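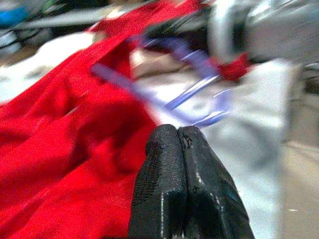
Kelly Tunstall objected to the usual advice on this point: a demonstration set, she wrote in a margin note on the first draft of this chapter, should be judged by the states it covers and never by its length in hours. Her objection is accepted here, and the chapter is organized around it.

Chapter 3
Gathering Demonstrations for Handling Cloth

3.1 Scope

Chapter 2 treated the handling of rigid parts. A rigid part has a position and an orientation, and a set of examples can be planned by listing the positions and orientations that matter. Cloth does not allow this. A piece of fabric on a table can take more shapes than any list can hold, and two shapes that look alike to a person may call for different grasps. The learning system must therefore be given examples drawn from a wide spread of starting states, and the person gathering them must have a method for producing that spread.

The chapter covers four matters: the unit of collection, the preparation of starting states, the view from the wrist, and the rules for keeping or discarding a recording. Training itself is left to Chapter 5.

3.2 The unit of collection

The unit used throughout this book is the episode. An episode begins when the arm leaves its rest position and ends when it returns there or when the operator stops it. Each episode contains the images from every camera, the joint readings, the commanded motion and the opening of the gripper, all stored against one clock. A text label states the task.

Episodes are grouped into sessions. Within a session the hardware, the operator and the lighting are held fixed. The Monov set, which supplies most of the worked problems in this chapter, contains 303 episodes. Of these, 232 were kept for training and 65 were set aside for testing. The remainder were discarded under the rules in Section 3.5.

The division into training and test episodes was made by session. If it is made by episode, nearly identical starting states fall on both sides and the test result is too high. Students who repeat the exercises with their own recordings should make the same division before looking at any result.

3.3 Starting states

A starting state is the arrangement of the fabric before the first motion. Operators left to themselves tend to lay a cloth down in the same few ways, often with a corner raised and facing the arm. A system trained on such episodes learns to look for a raised corner and has no useful response when there is none.

Two procedures are in common use. In the drop procedure, the cloth is gathered in one hand, lifted and released. In the carry-over procedure, the final state of one episode serves as the starting state of the next. Carry-over is faster, but errors accumulate, and the fabric may drift toward one side of the table. The Otska protocol alternates the two and is followed in the exercises.

Mixed piles require separate treatment. Where red fabric lies against white, the boundary is easy to find by color, and the system may come to rely on it. Episodes with pieces of the same color must be included if the system is expected to handle them. Straps deserve attention as well. A strap may form a loop, and a finger that enters the loop can lift more than the intended piece.

3.4 The view from the wrist

A camera mounted at the wrist moves with the gripper, so the fingers hold a nearly constant place in its images while the fabric changes behind them. This is useful near contact. It also means that the fingers hide part of the material, and that items away from the plane of focus may be blurred. A closed gripper does not by itself show whether fabric is held; the opening signal and the images must be read together.

Jirkley mounts place the camera close to the fingers. Kuroda mounts place it farther back and give a wider view with less detail at the tips. The two should not be mixed within one session, and the mount must be entered in the session record.

3.5 Keeping and discarding

An episode is discarded if a camera stream is incomplete, if the clock is interrupted, or if a person's hand enters the work area after the first motion. A failed grasp is no ground for discarding. If the operator opens the gripper, backs away and tries again, the episode is kept whole and marked as containing a recovery.

The decision is entered at the end of each episode, before the next starting state is prepared. Section 3.6 gives the form of the entry and the codes used in it.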